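Sorkdale Robotics Club – call for participants, spring group

We are looking for new members for our student project "Riva". The project is open to students of all study programs, and also to pupils in the last two years of high school. You do not need to know programming before you start. More important is that you come every week and that you have patience, because the same small task is repeated many times.

The group has 20 places. Each participant gives 40 hours in total, divided between February and June. You will work in pairs at the Dekker workshop, Hulteo building, room 403. One person operates the two arms and the other writes the log and puts the objects back to their start positions. After each session you change roles.

In the first weeks we practice with things from home and from the office – a drink bottle, a remote control, a glue stick. Later every pair proposes its own task and presents it to the group in June.

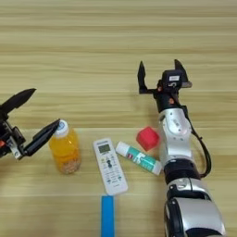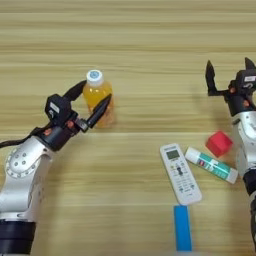
Participation is free. We cannot pay a salary, but members who complete all hours receive a certificate, and we help with the forms if your school accepts it as practical training. Long hair must be tied and loose sleeves are not allowed near the arms.

To apply, please write a half page about yourself and why you are interested. Send it to the project leader, Godelieve Groen, or leave it on paper at the workshop desk. Please mention which afternoons you are free. The last day for applications is February 6, 2026. Everybody will get an answer, also those for whom we do not have a place this time.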